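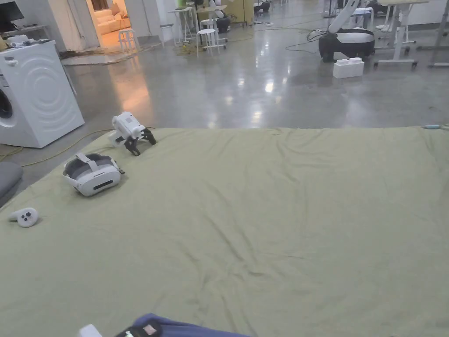
## About Foltness

Foltness is a small household skills school in a former tile showroom. We teach adults to do their own washing, folding and bed-making, which is to say we charge money for what your grandmother offered free, with commentary.

Gemma Martinelli started the place after watching her grown nephew put a wool jumper through a hot cycle twice, the second time to see if it would go back. Her first class had four people in it. Last year we had 316 through the door, and most of them now own a clothes airer.

Sheets are our specialty. Tatiana Ševčík teaches the Flat Sheet evening, where everything is spread out on the floor, since none of us has ever owned a table big enough. You'll learn to find the long side, square the corners and get the creases out with your hands before you go near an iron. Fitted sheets are a separate course. There is a waiting list.

Mariama Osei runs Know Your Machine, two hours on loads, lint and the drawer with the three compartments. Bring your own manual if you've still got it. She has 171 of them in a filing cabinet and is missing the one you need.

New classes start in September. Wear socks you don't mind other people seeing, as shoes come off at the door.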